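Plivier open bins, medium, blue: review
Posted 04/08/2023 by Efa Pritchard

I pack and restock first aid supplies for a small supplier, and most of what I handle is flat, light and slippery. Gauze packets, masks, sealed disposables. I bought the Plivier open bins in October to replace the cardboard trays we had been using, and they have been in use on every working day after that. This covers the medium size in blue. I haven't used the large one.

What they are

Open-top plastic bins with no lid. The medium weighs 598 grams on our postal scale. They come in packs of 5 and arrive nested inside each other. Ours were hard to separate the first time, and Syahrul Rahman ended up holding the bottom one between his feet while I pulled. After that they came apart normally.

There is nothing to assemble. Two cardboard dividers were in the pack and we threw both of them out within a week. They were too short to hold anything upright.

What we keep in them

Masks do best. A stack of surgical masks goes in flat, the ear loops flop over the edge of the pile, and you can lift one off without dragging the next one out. In the old trays the loops got caught in the folded corners.

Clear sterile packages are also fine as long as they are laid flat. Ours are longer than I would like for this size of bin, so we lay them on a diagonal, overlapping. You can't get many in that way, and if you carry a lot of long items I would look at the large bin instead.

Gauze is the one I went back and forth on. The compress packets are thin paper and they curl. When the bin is nearly full they stand up by themselves and you can flick through them by the top edge, with the printed end showing. When it is down to the last few they slide flat against the bottom and you have to get a fingernail under them. A sheet of rough paper on the bottom of the bin helped. Hermine Gisler uses a cut piece of non-slip drawer liner and says it is better, but it has to come out every time you wipe the bin.

By my restock sheets, over 1850 packets have gone through the gauze bin so far. I have not had one tear on the bin itself. The inside edges are smooth enough that I stopped checking.

Where we put them

They sit in a row from front to back at the left of the table, partly on a shelf made from oriented strand board. The shelf is rough and the bins don't wander on it. On a smooth surface they do. If you reach into the back one and catch the front one with your sleeve, it will go. We also lay a flattened box over the table top as a work surface, which stops packets from skating around on the aluminum and gives you something to write on.
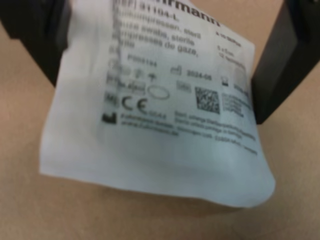
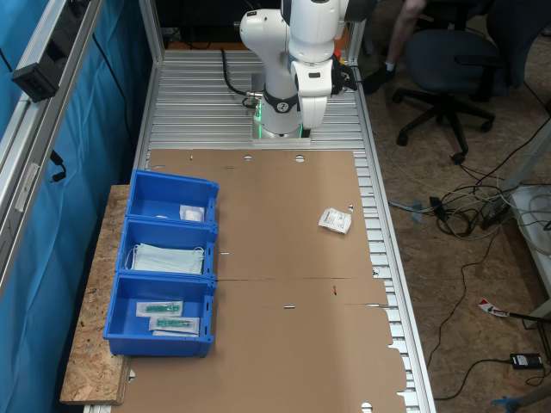 Cleaning

Wipe-down takes a minute per bin with a damp cloth and whatever surface cleaner you already have. The color has held. The corners inside are rounded, so dust from the paper packaging doesn't collect the way it did in the trays. The underside has a rim that holds water if you rinse them in a sink, and you need to tip them and leave them a while before stacking. I stacked a wet set once and had to take everything out again the next morning.

Labels are the weak spot. There is a flat area on the front that looks made for a label, but ordinary paper labels lift at the corners after a few wipes. Aiman Tjoa tried packing tape over the top, which worked and left a sticky edge that picks up lint. We now write on a strip of painter's tape and change it when it gets dirty.

Compared with the others we tried

We had a set of Misex drawers before the trays. They close, so they keep dust off, but you need one hand for the drawer and one for the packet. Fine for things you need twice a day, slow for things you need all the time. We still have them for spares.

Zulkifli Halim lent us some Grurden wire baskets for comparison. Very sturdy, and useless for gauze, because the corners of the packets poke through the mesh and bend. For masks in their original boxes they would be all right.

I also looked at the Vincze stacking bins with the cutaway front. They cost more than the Plivier and I only handled them in the showroom, so I can't say how they hold up. The cutaway would be handy if you want to stack them and still reach in. The Plivier medium stacks only when empty.

Things I would change

A heavier bottom, or rubber feet. A proper slot for a label. I would also like to be able to buy a single bin. The pack is fine for starting out, but we cracked one when it fell off a trolley onto concrete and replacing it means buying another full pack. Plivier answered my email about this and said single bins were not planned.

I would leave the dividers out as well and knock something off the price.

Who they suit

Anyone sorting small, flat, packaged items at a table, with the bins within arm's reach and a surface that isn't too slick. They don't suit long items, and they don't suit storage where dust matters, because there is no lid to buy separately.

Four out of five. We have ordered another pack, this time with one going to the van.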